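November 5, 2020
Produce stand, layout notes (Hemmin)

Went over the tiered stand again with Chutima Paisan. Frame is level now after shimming the left foot by 4 mm. Crates sit at the angle we settled on in February and I see no reason to change it. Steeper and the round stuff rolls, flatter and the back tier can't be read from the aisle.

Current fill: squashes upper center, carrots in parallel rows upper right with the cauliflower and broccoli set in among them, green peppers and the leafy stalks on the left. Napa cabbage goes with the slatted crate at lower center. 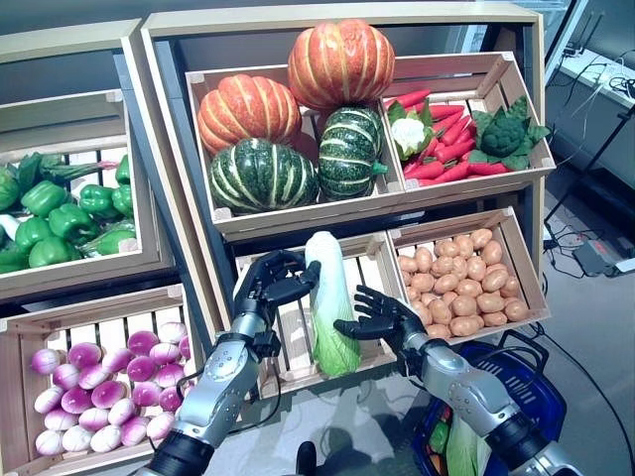
Cabbage weight on the Kudex scale was 1000 g after trimming, so the lower crate carries very little. The squash crate is the heavy one. It is also overfilled – the top orange pumpkin rests on a green squash and sits above the rim. Either drop one or go to the deeper Florkero crate, part 157. Chutima prefers the deeper crate. I would drop one first and look at it from the aisle.

Carrot rows hold their line well on the tilt. Peppers less so. Try a strip of the Elau liner under them, smooth side down.

Open:
– check slat gap on lower crate, should be 11 mm
– second coat on the frame, front edge only
– price rail still not ordered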